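Home | Diary | Recipes | Archive | Contact

February 18, 2018
Reading time: 2 min

Did the cutlery drawer. It has been on the list since November and it was raining, so there was no excuse left.

The trouble with that drawer is the divider. It was made for knives, forks and spoons, and everything longer has to lie across the top, which means the drawer catches on the frame when you pull it. I had the whole divider out and washed it in the sink. There was rice in the corners and a rubber band that had gone hard. The wood underneath had a ring on it from something, and I left that alone.

Girish came over before lunch and sat with his tea while I sorted. He thinks odd chopsticks should go straight in the trash. I don't agree. If two are the same length and feel the same in the hand, they can be used together, whatever they look like. I kept the red patterned one for that reason, and also because I like it. The plain ones I can replace any time.

Harsh called about the shelf brackets in the middle of this and I lost my place. He wants 80 for the pair, which is too much. I told him I would think about it.

The long-handled things are a separate problem. The brush doesn't belong with anything you eat with, so it will go on a hook by the sink once I put one up. Spoons go back in the divider, bowls all facing the same way. Chopsticks will stand in a jar next to the stove – I have an empty one from the pickles, and it only needs the label soaked off.

Lunch was late. Soup again, with the last of the bread. After that I did the inside of the drawer with vinegar and water and left it open for 30 minutes to air.

Chopsticks, a spoon and the brush, out on the table.

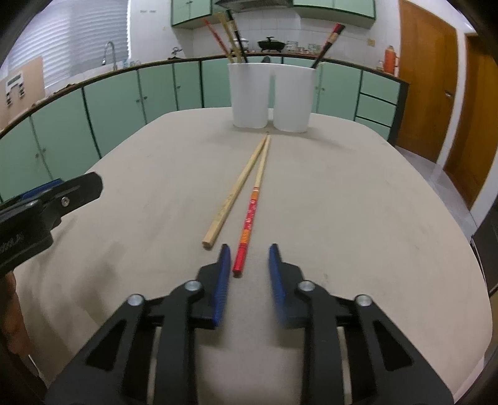
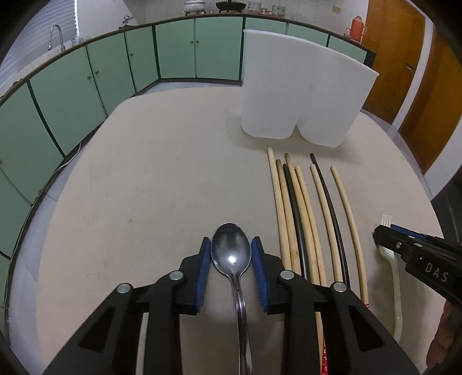 Vikas Kanaujia wrote: I gave up on a jar because the tips get dusty if you don't cook every day. Mine lie in a shallow tray at the front of the drawer now, with a dish towel under them so they don't roll. A drop of oil on the bare wood now and then helps too.

Back to top | Contact | © 2018 All rights reserved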